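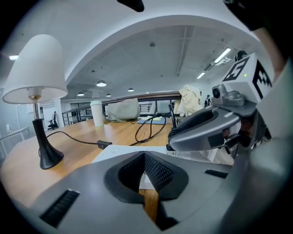
3.2. Lámparas de sobremesa

La segunda familia de objetos del estudio es la de las lámparas de sobremesa de uso doméstico. Se eligieron porque reúnen en una sola pieza tres partes que los hogares tratan de manera distinta: la pantalla, que se ensucia y se deforma; el pie, que se desplaza con cada limpieza; y el cable, que condiciona dónde puede colocarse todo lo demás. En los inventarios domésticos previos la lámpara suele figurar como «iluminación» y el cable no se registra, de modo que la superficie que ocupa el conjunto queda subestimada.

Figura 3. Lámpara de sobremesa con pantalla de tela blanca y base negra brillante, sobre mesa de madera clara. El cable negro sale de la base y cruza el tablero hacia la derecha.

La lámpara de la Figura 3 corresponde al tipo B de nuestra clasificación: pantalla textil acampanada, vástago metálico corto y base ensanchada en la parte inferior. El tipo A comprende las lámparas de pantalla rígida, y el tipo C las articuladas, que se tratan aparte en 3.4. De las 498 lámparas registradas en el barrio de Kaijage, el tipo B fue el más frecuente en dormitorios y salas de estar, mientras que el tipo C apareció casi siempre junto a un escritorio.

Para cada pieza se anotaron la altura total, el diámetro de la base, la longitud del cable y la posición del interruptor. La longitud del cable se midió extendido, desde la salida de la base hasta el extremo del enchufe. En las fichas se distingue entre cable «caído», que baja por el borde posterior del mueble, y cable «tendido», que atraviesa una parte de la superficie útil. La Figura 3 ilustra el segundo caso: el cable discurre sobre la madera y termina en un pequeño adaptador negro apoyado en la propia mesa.

La distinción tiene consecuencias para el uso del mueble. En las entrevistas, las personas con cable tendido describieron la zona situada entre la lámpara y el enchufe como un lugar «de paso», donde se dejan papeles, llaves o gafas durante poco tiempo, pero donde no se escribe ni se come. Varias señalaron que levantaban el cable para limpiar y lo volvían a dejar en una posición parecida. Ninguna de las fichas del grupo piloto recogía este gesto, y la casilla correspondiente se añadió en la revisión de octubre.

En 95 casos la lámpara llevaba más de un año sin cambiar de sitio, según la respuesta de los hogares. El dato debe leerse con cautela – la pregunta se refería al mueble y no al punto exacto del tablero – y no se ha utilizado en los modelos de la sección 4. Sí se utilizó la variable de orientación del cable, que mostró buena concordancia entre las dos personas encargadas de codificar las fichas.

El tratamiento de las pantallas planteó más dificultades. La escala de Pikis, pensada para cortinas y manteles, asigna un valor único al estado del tejido y no separa el polvo acumulado en el borde superior de las marcas producidas por el contacto con la mano. Se optó por puntuar ambos aspectos por separado, con la lámpara encendida y después apagada, ya que la luz interior hace visibles pliegues y costuras que de otro modo pasan inadvertidos. Las 40 pantallas peor puntuadas se volvieron a examinar en una segunda visita.

Las piezas sin pantalla se excluyeron de esta familia y pasaron al grupo de objetos incompletos. También quedaron fuera las lámparas guardadas en armarios o trasteros, aunque funcionaran. Las fichas completas, junto con el manual de codificación, forman parte del archivo Clukedus y pueden consultarse previa solicitud.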